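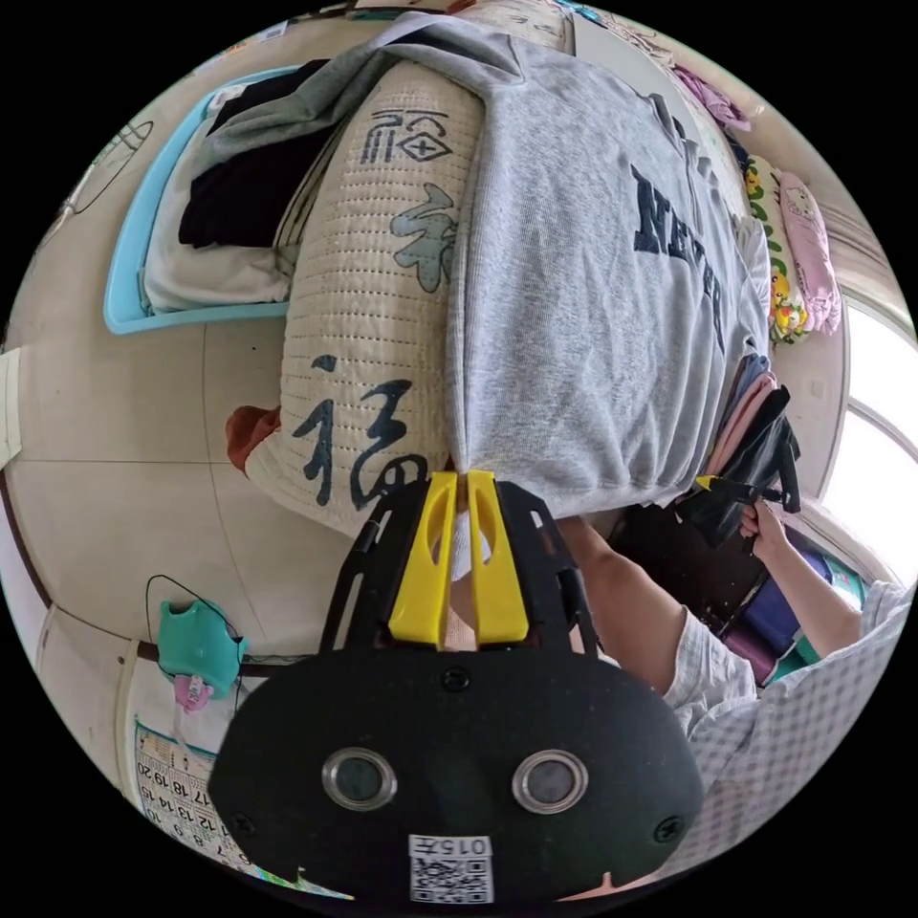 *Sorting in progress: a gray sweatshirt with navy lettering, a quilted pillow and a tray of folded laundry.*

# Laundry and Linen Service: Frequently Asked Questions

The following answers apply to all residents of Brenden House and Idov House. Questions that are not covered on this page may be directed to the Linen Office on the ground floor of Brenden House.

## Handing in laundry

**When may laundry be handed in?**

The counter accepts laundry from 7:30 a.m. to 10:00 a.m. every day except Sunday. Bags left outside the counter after closing are taken in the next working morning and are treated as having arrived on that day.

**How much may I hand in at one time?**

Each resident may hand in 2 bags per week. Bedding issued by the residence is exchanged separately and does not count toward this limit.

**Do my clothes have to be labeled?**

Yes. Every item must carry the resident's laundry number on the inside, either on a sewn tape or in permanent marker on the care tag. Numbers should not be written on the outer fabric. Tape is available at the counter free of charge. For sweatshirts and T-shirts, the preferred place is the inside of the collar; for pants, the inside of the waistband.

**Should garments be turned inside out?**

Printed garments should be. This includes sweatshirts with block lettering, team shirts and anything with a transfer design. Staff do not turn garments before washing, and the residence does not accept claims for cracked or faded prints on items handed in right side out.

## Folding and return

**How are clothes returned?**

Clothes are returned folded, in a plastic tray marked with the resident's number. Dark and light garments may share a tray once they are dry. Trays remain the property of the residence and must be brought back to the counter within 13 days.

**How are sweatshirts folded?**

The garment is laid face up on a flat surface and smoothed from the collar to the hem. The sleeves are folded in behind the body, and the hem is brought up to the chest. Thick or fleecy garments are folded once only, as a second fold leaves a hard crease and takes up more room in the tray. Residents who prefer hangers may request this on the intake slip – hangers must be supplied by the resident.

**May I fold my own laundry?**

Yes. The folding room at Idov House is open to residents from noon to 9:00 p.m. Please clear the surface when you have finished and place any unclaimed items on the shelf by the door.

**An item in my tray is not mine. What should I do?**

Return it to the counter as soon as possible, unwashed and unworn. Please do not pass it directly to the person you believe to be the owner, as the item must first be checked against the intake slip.

## Pillows and quilted items

**Does the service accept pillows?**

Pillows are accepted if a care tag is attached and the tag permits machine washing. Pillows without a tag are returned unwashed. Long or bolster-shaped pillows should be handed in separately from the clothing bag, with the resident's number pinned to one end.

**What about quilted or decorated covers?**

Quilted covers are washed on the gentle cycle and dried flat. Covers with printed characters, calligraphy or other dark designs on a pale ground are washed alone the first time, so that any loose dye can be noticed before other items are affected. Please allow 2 additional working days for these items.

**Can a pillow be stored over the winter break?**

Yes. Storage is available in December for residents who are leaving their rooms. Pillows must be clean and placed in a closed cotton bag. Plastic bags are not accepted for storage.

## Lost and damaged items

**How do I report a missing garment?**

Complete the gray form at the counter and describe the item as fully as you can – color, size, fabric and any lettering or pattern. "Gray sweatshirt" alone is seldom enough. Last year the Linen Office logged 1,074 unlabeled items, many of them plain tops in similar shades.

**Does the residence pay for damaged clothing?**

Claims are considered where the garment was labeled, was suitable for machine washing and was recorded on the intake slip. The slip must accompany the claim.

**Who decides on claims?**

Claims are decided by the Linen Supervisor, Tímea Bognár. Decisions are given in writing and placed in the resident's mailbox. A resident who disagrees with a decision may ask the House Office to review it.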